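Home > Engineering Library > Teaching Robots by Demonstration > Chapter 8

Chapter 8
Learning a Task from Human Hands

A robot may be shown a task in two ways. In remote control, an operator drives the arms directly and the machine records its own motion. In demonstration by hand, a person does the job while a head camera records it, and the motion must later be matched to the robot's joints. This chapter treats the second method, using table clearing as its running case.

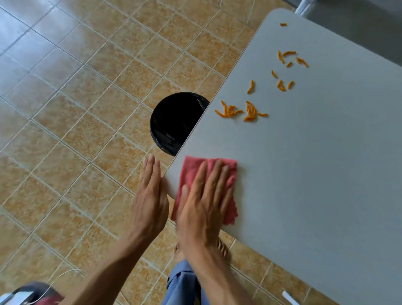 The task joins several skills: pressing a cloth flat, moving light pieces toward an edge, and handling a bin. Each places different demands on the learner. Wiping depends on force, and a camera does not record force — a point taken up in Section 8.3.

Koskela's Wetstead study divided 100 demonstrations of this kind into 13 labeled actions. Bin handling proved the hardest to label, as the hands often hide the rim they hold. 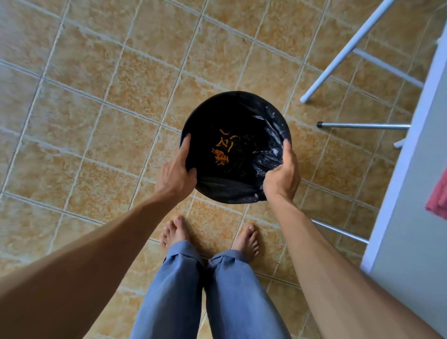
Figure 8.2. Two-handed grasp on the rim of a lined bin, head camera view.

Readers should review frame alignment before starting Section 8.1.

Comments

Vy Đỗ: Is the Wetstead label set printed in the appendix?

plolholm_lab: Yes, after the exercises.

Shukla: Section 8.3 was very useful for our remote control course.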